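Bench notebook, April
Basin cleaning, second round: cloths, scale and that ring around the drain
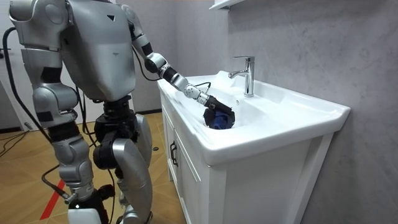
Picked up again at 7:40 with the white vanity basin. Iwona Zieliński left me a note on the shelf saying the vinegar batch was mixed and labeled, and bless her, it was. I've been looking forward to this all week, which probably says something about me, but a sink is a great little problem! Curved walls, a flat-ish bottom, a metal ring that traps everything, and water that always wants to go back to the one place you just dried.

Where we left off: the sides were fine, the bottom was fine, and the area next to the drain was a disgrace. Soap film builds up there in a thin gray collar and most cloths skate right over it. So today is all about the bottom of the basin, and the cloth.

Cloths on the bench

Navy microfiber. Still my favorite. The dark color is a real help on a white sink, you can see the pale residue coming off onto it, so you know when to refold. Bunches up well in a fist. Sheds nothing that I could find.

Litel waffle weave. Lovely for drying, so-so for scrubbing. The squares hold a lot of water and then let go of it all at once when you lean on it.

Old cotton T-shirt, cut up. Free, soft, and leaves lint in the drain ring. I keep wanting this one to win and it keeps not winning.

Hudeo sponge cloth. Stiff as a cracker out of the packet, so soak it first. Good on the flat parts, hopeless in the curve where the wall meets the bottom, it just bridges over the gap.

Washed all four before starting, no softener. (Softener was the mistake in round one. We had a whole page of notes about streaks and it was the laundry.)

The soil

Same recipe as before so the pages can be compared: hand soap, hard water from the Saithong tank, a smear of toothpaste, left overnight. 900 ml of water goes through the basin first, then the soap and toothpaste, then the drain is left open. The toothpaste is mean. It dries into little white commas that you can't see on a white surface until the light hits them sideways, so check with the flashlight held low, almost lying on the counter.

Run 1, navy cloth, plain warm water

Flat wiping in straight passes, back wall to front. Walls came clean quickly. Drain collar still there, and I could feel it with a fingernail. Rinsed, wiped again, same thing. Marked it as a 2 out of 5 at the drain and a 5 everywhere else.

Run 2, navy cloth, bunched

Same water, same cloth, but wadded up and pushed down at the bottom beside the drain, then twisted a little. Huge difference! The folds get down in there and work on the collar from several sides at once. Drain score went from 2 to 4 with no cleaner at all. I did it over again on fresh soil before lunch to be sure and got another 4. Very pleased with this.

One thing to watch: a bunched cloth leaves a wet patch the shape of itself when you lift it. Open it out, turn to a dry side, one flat pass to finish.

Run 3, bunched, with the vinegar mix

Let it sit first. I was impatient and gave it two minutes, and the scale around the ring was softer but not gone. Gave it ten on the repeat and it came off in flakes. Drain score 5, first one in this notebook. Window open for this, the room smelled like a pickle jar until mid-afternoon.

Rinse twice. After one rinse there was a faint tacky feel near the overflow.

Run 4, bunched, Erilum bathroom cream

Cuts the film nicely, and it clings to the walls, so it has time to do something. But it needs a lot of rinsing, and if you use more than a pea-sized bit you'll be chasing white smears for ages. Drain score 5, finish score 3. I'd keep it for a sink that has been left for a month. For the everyday wipe it's too much.

Run 5, sponge cloth and waffle, for completeness

Sponge cloth: 3 at the drain. Better than I expected once I folded it into a point, but it kept springing open.
Waffle: 2 at the drain, and a puddle.
Didn't bother with the T-shirt. I know. Will do it tomorrow so the table isn't missing a row.

Weights

Wrote these down mostly for Iwona, who wants the water pickup figures. The navy cloth soaked and wrung once came to 173 g on the kitchen scale. Waffle not weighed, the scale battery died. New battery is on the list, along with more gloves in medium and a pencil that somebody hasn't chewed.

Notes on order of work

What I'd settle on after today, for a normal bathroom sink:

Run the tap and swish the loose stuff down.
Faucet base next, while the cloth is at its cleanest.
Walls from the rim down, going all the way around.
Then bunch the cloth and press into the bottom, working next to the drain with short twists.
Rinse the basin and the cloth.
Wring hard, one flat pass over everything, rim last.

I tried doing the drain before the walls and ended up doing the drain twice, so bottom last it is. The rim at the very end is Iwona's idea and it's a good one, drips land there every time you wring out over the sink.

Loose ends

Does the bunched trick work with a thinner microfiber? There's a light one in the drawer from the window tests. A dark color would be good again if we can find one.

Stopper. We've been leaving it out entirely. It has its own film underneath and deserves a page.

The sample jars from today are on the second shelf, tray 1217, lids taped. Please don't tip the cloudy one out, I want to see if it settles.

Is there any point in testing cold water? My guess is the toothpaste won't care and the soap will. Easy to try, same soil, same cloth, and it would save waiting for the hot tap to wake up each time.

Cloths are in the wash, 3:15. Basin is soiled and sitting for tomorrow. Tap closed, vinegar capped.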